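Notes, kitchen fire safety talk, Ralell tenants evening. 3 parts, keep it moving!!

Thank Kornél Fülöp for the room. Phones off. Exits, point to both doors.

PART 1 - where it starts
Cooking. Not candles, not heaters. Ask for hands up, who has left a pan on to answer the door? Me too.
Banton building, 25/12/2018. Unit 223. Oil on high, family on the phone. Out in minutes but the hall was black with smoke. Pause here. Let it sit.
Grease on cabinets feeds a fire. Wipe the fronts, wipe undersides too, nobody does undersides.

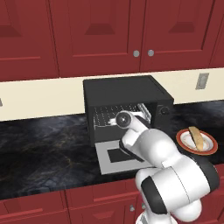
Upper cabinets, red doors, cream wall below.

PART 2 - small ovens
Crumbs. Empty the tray every week. Cord flat, straight into the wall, no power strips. Dont store bread bags on top.
If it catches: door SHUT, unplug if you can reach safely, wait. Opening it feeds it air. Say this twice. 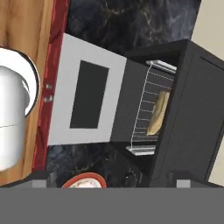 Toaster oven with the door open.

Jasper Willems will ask about foil. Short answer, read the manual. Move on.
Pan fire: lid on, heat off, leave it alone. Never water. Do not carry it to the sink
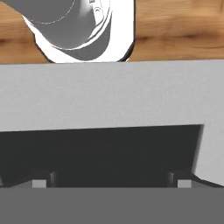 and do not lift the lid to check. Leave it till it's cold. Mortimer's story goes here if theres time (the chip pan, keep it short).

PART 3 - alarms
Test monthly. Change batteries in April, easy to remember. Unit 117 had theirs in a drawer.
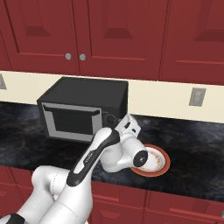
Clear space is the last thing, then questions. Mail, towels, paper plates, all of it creeps toward the heat. Look at the plate with the orange rim, beside the microwave. Ask them what sits beside theirs at home. Go round the room, two or three answers, dont let it run on.
Sign up sheet for home visits is with Kane Whitcombe, back table. Ngau block first, then Worora.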